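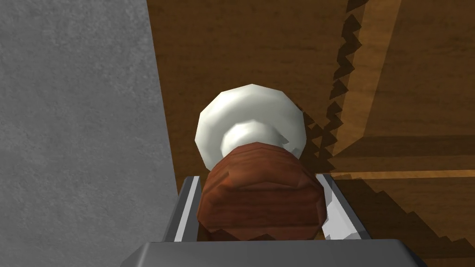

Can a Robot Open a Door?
By Mayu Uchida
October

You have opened thousands of doors, and you probably don't remember any of them. So when a robotics club says it has spent a whole fall teaching a robot to open one, you might ask what took so long. I asked the same thing.

The club is at Sekthorpe Middle School. It has 18 members and a program called Ellow, which is a simulator. That means the robot, the room and the door are all made by a computer. If the robot bumps into a wall, no one has to buy a new robot. Or a new wall.

First the students picked a starting spot for the robot. Then they wrote steps. Move the arm. Open the fingers. Go to the knob. Close the fingers. It sounds easy, but the computer does not know what a knob is. It only knows numbers, and if one number is a bit wrong, the fingers grab air.

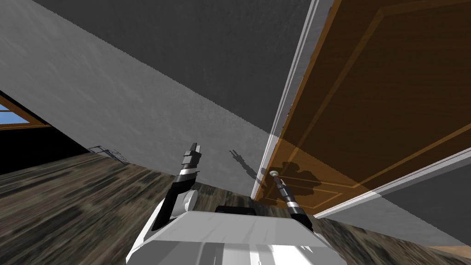 One arm reaches for the knob in the club's simulator.

The club has run 200 tries so far. Their best program opened the door in 40 of them. Is that good? Prys Samuel, who coaches the team, thinks so. I'm not so sure. Would you keep a friend who could only let you in one time out of five?

There is another problem. Real doors stick. Real knobs get slippery, and real floors have backpacks on them. A robot that does well on a screen can do badly in a hallway — so be careful when someone tells you a robot "can" do something. Ask where it did it. Ask how many times it missed.

The students want to try a real door next spring. I'll believe it when I see it, and I hope I do.

Last updated: October
Contact the editors | Copyright Bakex Kids | Back to top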